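How to re-oil a round wooden table top

An oiled top dries out faster than a varnished one, and most want doing again every year or so. The work itself takes an afternoon. The drying takes longer, so pick a spell when you can eat somewhere else for 2 days.

You will need a hard wax oil (I use Pilidari clear matt), sandpaper in two grits, lint-free cloths, a soft brush and a pair of gloves. A small tin does over 800 square centimetres many times, so don't buy the big one for a single table.

Clear the top and wash it with warm water and a drop of washing-up liquid. Wipe with the grain and dry it straight away. Leave it overnight. Old wax polish has to come off with white spirit first or the oil will sit on it in patches.
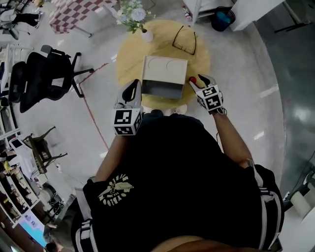

Sand lightly, again with the grain. On a round top it is tempting to follow the edge, but this leaves curved scratches that show once the oil goes on. Do the rim last, by hand, with a folded piece of the finer paper. Brush off the dust, then go over it with a barely damp cloth.

Put the oil on thinly. Work from the far side towards you, wait ten minutes, and wipe off everything that hasn't soaked in. Give it eight hours before the second coat.

Lay used cloths flat outdoors to dry before binning them. Oily rags left in a heap can catch fire.

Keep hot pans and wet glasses off the table for a week.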